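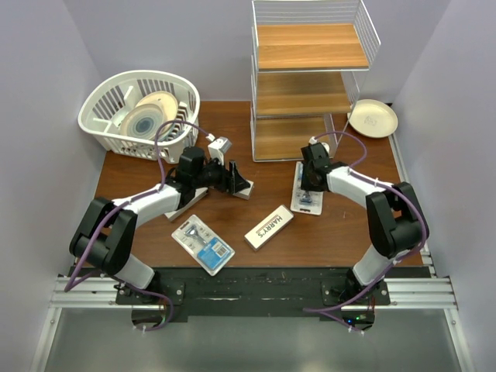
The fault log at Sarkton says "operator error, resolved," and I would like to argue with both halves of it.

The operator was Omolara Isah. Her error was standing where the floor tape told her to stand when the left arm, told to stop, finished its move first. It took 12 seconds. The arm had a razor package to put down and evidently felt strongly about it. She pulled her hand back, swore, and filled in the form – which has a box for her mistakes and no box for the arm's.

"Resolved" means somebody restarted it. I restart my printer too, and I have never called it a safety program.

We run two arms on one table and one stop button for the pair, wired through the same software that had just frozen. A stop that has to ask permission is a suggestion. Garba quoted us for a hardwired one in September and was told the budget was tight. The budget did stretch to new floor tape. It's yellow, and very straight.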